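Automation in the Staff Kitchen: What Changes for the People Who Work There

29/03/2021
By Trinity Mercado and Kobe Groen

1. Background

This report examines the planned use of two-armed robots in the staff kitchen at Lemerness, a catering firm that serves 40 offices. The firm intends to give clearing and sorting of cutlery to the machines. We interviewed five kitchen hands and two supervisors during March, and studied the simulated kitchen in which the task is being developed.

2. The task

Kitchen hands at Lemerness spend 20 minutes of each shift sorting cutlery. Most described it as dull, but several valued it as time off their feet. In the simulation the same job is broken into small steps, and the grasp is treated as a step of its own.

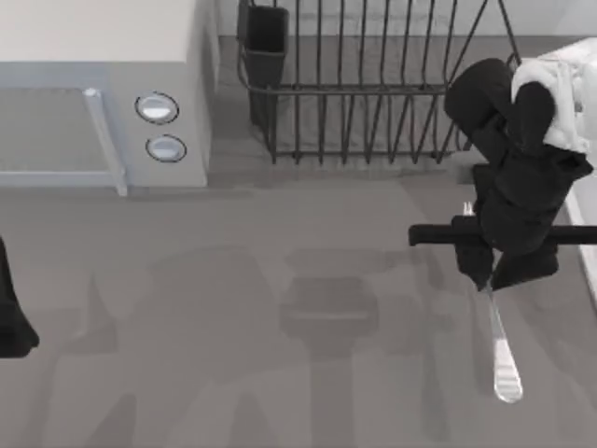
Figure 1. Simulated kitchen counter: the gripper at the neck of a fork, with the dish rack and microwave behind.

A fork is thin and lies close to the counter, so the fingers must close on a narrow part of it. Staff told us they had never given this any thought. One supervisor asked that kitchen hands be consulted on where the rack should stand – a request the firm has accepted.

3. Effects on staff

No positions are to be cut under the current plan. Duties will shift towards food preparation and checking the robots' work. The kitchen hands' main concern was training, which has so far been offered to supervisors only. We recommend that it be extended to all staff before the trial at the Kuvwood site, and that seated breaks be written into the new roster.

14 shares | 2 comments

M. Aguirre: Good to see the break issue raised. Was the night shift interviewed?

Kobe Groen: Day shift only, I'm afraid. We have noted it as a limitation in the appendix.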